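Workshop Tips: Teaching the Letter Sorter to Plan Before It Moves

Every April I tidy up the planning code for my tabletop letter task, and every April I rediscover the same handful of tricks, so I'm finally putting them on a page where I can find them (and you're very welcome to them too!).

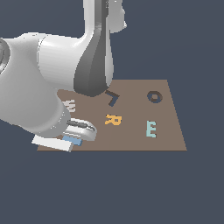
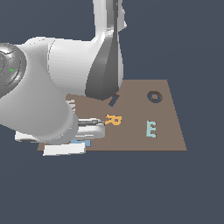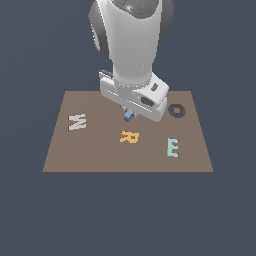

Niltach
Workshop tips editor and weekend simulator tinkerer

Start in the simulator and stay there longer than you'd like. I run 300 short trials before I change a single setting, and I keep the random seed in the file name - you will want it later, believe me.

Give each letter its own color. The orange R and the mint E are a joy for a simple color filter, but a dark brown O on a brown table is another matter, and for that one I match on shape and look for the hole in the middle.

The arm hides things from its own camera. When a letter drops out of view, have the tracker hold on to the last good position for 100 control steps before it gives up. Mine used to forget the W the moment the forearm swung over, and then went off planning a path straight through it.

Cap the planner at 2000 samples. If it hasn't found a path by then, back the gripper up a little and ask again, as that's nearly always quicker than waiting.

Plan the lift and the sideways move as two separate pieces. I keep mine in a little script called Tamia, four functions and a lot of comments, and when something goes wrong I can see which half to blame.

Save your logs as plain text, and write down what you changed at the top while the kettle is on. Next time I'll get to gripper speeds, which need a page of their own.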